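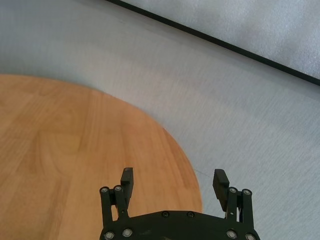

Round tables back at Medina community hall

Drunotholm. The round tables are going back out at the Medina hall this April, after two winters in the basement. Wood tops, honey finish, gray floor under them. The old folding ones are gone, sold off to a school in Juvthorpe.

Total bill for the refinishing came to $1,818, paid out of the spring rummage sale. Farhad Kiani did the sanding and the new finish in his shop over on the Womby road. "People kept asking for the round ones," he said. "You can hear each other at a round table."

Nine tables in all. Hall seats 156 with chairs along the walls, fewer with the tables out, so supper tickets will be limted.

Teodor Lungu, who handles bookings, asks that groups lift the tables and not drag them. Floor marks easy. Coasters are in the kitchen drawer, please use them, hot dishes go on the trivets.

First supper starts at 6 p.m., doors at 5:30. Soup, bread, pie if theres enough. Bookings for May open the same evening at the front desk, cash or check only.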